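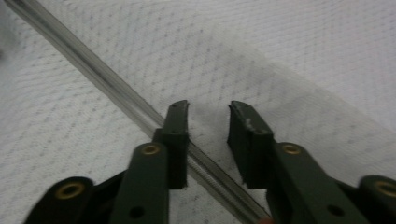

A clear rod on a quilted paper towel, between the open fingers of a hand-held gripper.

Bench notes: clear parts are still the hard ones

Picking up a thin transparent rod is a two-second job for a person. For a two-finger gripper working from camera data it remains one of the weaker entries on our chore list. The Ikville bench has now logged 300 demonstrations of clear-part handling with the hand-held tool, out of 600 planned for the Drarkus task set.

The trouble starts with perception. A clear cylinder takes on the tone of whatever lies under it, and a camera gets little more than reflected streaks along its length. Depth readings on such parts are sparse. On a patterned surface like embossed towel, the dimples compete with the edges of the rod.

Grasping comes next. Flat jaw faces meet a round part along a line, so a small error in approach angle turns the rod before the grip closes. A soft surface helps a little, as the fingertips can press into it and get lower.

In the February trials, the Akov controller completed 16 clear-part picks in a row on plain dark felt. It has not matched that run on white towel. Opaque parts of the same diameter are no longer a concern.

Drying, sorting and racking clear items by machine is therefore not ready for the shop floor, or for a kitchen. Raju, the next controller release, will be trained on the full set. Results on towel and felt will be reported separately.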